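Evaluating the Aretti two-finger gripper kit for cable work
Student project report, Hovwood
Imogen Sedgwick. Supervisor: Keith Birkett

1. Background

The Aretti kit is sold to teaching labs as a ready-made gripper with a wrist camera and control software. Our lab had one on loan from the supplier, Ateş, until the end of February. My task was to find out whether it suits cable handling well enough for us to buy a second one.

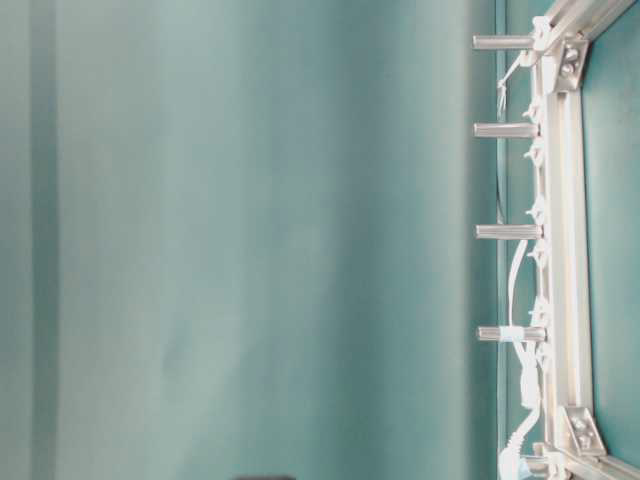 The kit price is 2000 pounds, which does not include a test fixture, so I built one. I used slotted aluminium extrusion joined with bolted corner brackets, as we had offcuts in the store at Berstead. The metal standoffs along the upright give the cable something to be routed around, and the white clips beside them hold the wiring close to the rail. Building it took 2 afternoons.

2. Method

I ran 125 trials in sets of 5. Each trial was one pick and one placement. A trial failed if the cable slipped or if I had to press stop. I kept the lighting the same and recalibrated every Tuesday.

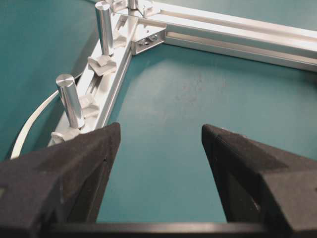 Figure 2. Wrist camera view with the fingers open, pegs along the left rail.

3. Findings

Set-up was quick and the manual is clear. The software is less good. It forgets the grip force setting when restarted, and the log files do not record which set a trial belongs to. Thin cables were harder than thick ones. Most failures came from a poor approach angle, and few from a weak grip.

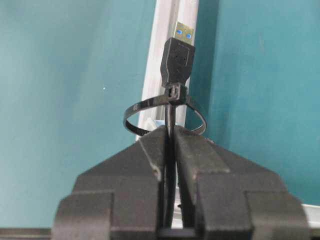 Can the finger pads be replaced without sending the kit back?
They can be changed in the lab with a hex key, but the pads are sold only in pairs.

4. Recommendation

I would buy a second kit if Ateş fixes the force setting. Keith Birkett has sent them my notes.

Related reports
Low-cost conveyor for sorting trays
Berstead store: parts list and loans
Comparing wrist cameras for small arms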